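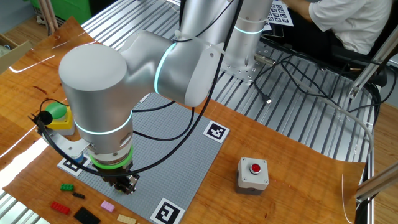 Brick cell, arm over the baseplate, markers at the plate corners.

Jan 9, 2019 – notes from the open day

Cell was up before the first group came in. Shanti had the table wiped down and the loose bricks set out by the time I got the laptop talking to the arm. Reran the marker calibration because the stored one was from before we moved the table. Residual came out fine, saved it as the new default. The old file is still in the folder, please don't load it.

Seven groups in all, the biggest from Olell, the smallest two people from Yusof who mostly wanted to talk about cable routing. I kept the talk short: how the camera finds the plate from the markers, how the pick pose is worked out, then a run at reduced speed. Speed override stayed low all day and I'd keep it that way for visitors. It looks slow from the back of the room but people ask better questions when they can follow it.

Logged 139 pick attempts over the day. I haven't split them into good and bad yet, the log lumps a regrasp in with a new pick. Trefor says he can separate them from the gripper width trace. My impression is that dark pieces on the orange wood were fine and that most of the trouble was with thin plates, where the fingers have very little edge to close on.

One protective stop with the third group. Cable pulled when the wrist went round the long way. Rerouted it through the clip with more slack and added a joint limit to the program. No more stops after that. To do: put the limit in the base config too, so it doesn't get lost at the next update.
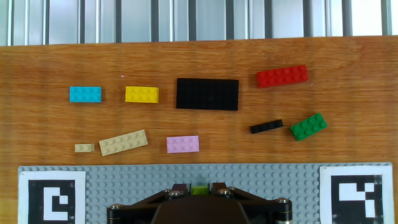

Halyna Vasylenko wrote afterward that the talk went too fast over the part where the brick is pressed down on the studs, and that her group from Comeck would have liked to see the force readout on a big screen. Fair point. The plot exists, I just had it minimized. She also asked if the same program would work with a plate that isn't fixed down. Only if we look at the markers again before every placement – we do it once at the start now.

Left over for the March visit:
Force plot on the second monitor.
Marker check before each placement, and time what it costs us.
Aiguo to try the softer finger pads on thin plates.
Print more handouts, we ran out after lunch. 205 was not enough.

Arm parked and powered down, log copied to the shared drive.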